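Home | Syllabus | Handouts | Lab Schedule | Contact

Last updated: December

Handout 5: Sorting and Storing Play Food in a Shared Classroom
Course notes, Materials Management for Early Learning Rooms
Instructor: Asuka Okabe

1. Scope

These notes cover small play food kept in open bins on a table. Large pretend-kitchen furniture is covered in the next handout. Read the section on labels before the Wednesday lab.

2. Choice of bin

A clear bin is preferred for mixed produce. Contents can be checked from the side without lifting or tipping, and a child can point to an item before reaching for it. A shallow bin suits small pieces such as berries, which are lost under larger items in a deep one.

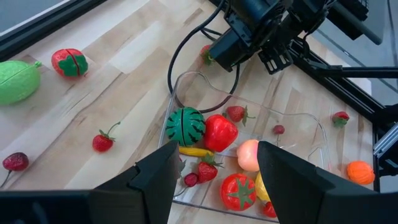

Load should be kept low. Once pieces sit above the rim, they roll out when the bin is slid along the table. Round items (tomato, peach, melon) roll furthest; a banana mostly stays where it is put.

3. Grouping

Three schemes are in common use:

a) By kind - fruit in one bin, vegetables in another. Simple to label. Tomato and pepper cause arguments; pick a rule and write it on the card.
b) By color. Works for younger groups. Two-color pieces, such as a strawberry with its green top, go by the larger area.
c) By size. Best for stock checks, weakest for play.

The Olia center inventory used in the lab lists 2,194 pieces, of which 1,470 are play food. Scheme (a) was applied throughout.

4. Clearing the table

Work in this order:

- Collect strays first, beginning with small balls and anything else that rolls.
- Return each piece to its bin. Place it; do not drop it from height.
- Look through the side wall for pieces that belong elsewhere.
- Move the bin by its handle cutout if it has one, with the other hand under the base. 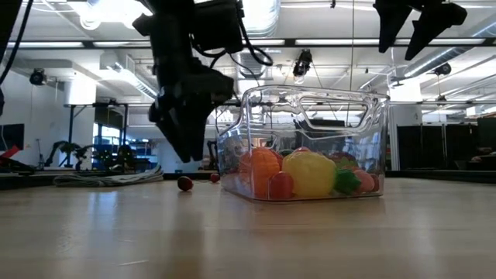

5. Labels

Use one card per bin, fixed to the short side. Word and outline drawing, both in black. Cards taped to the rim come off within a term.

Related handouts
Handout 4: The Jotik Shelf Plan
Handout 6: Pretend-Kitchen Furniture
Reading: Toy Rotation at Phuthong
Lab sheet: Festix Label Cards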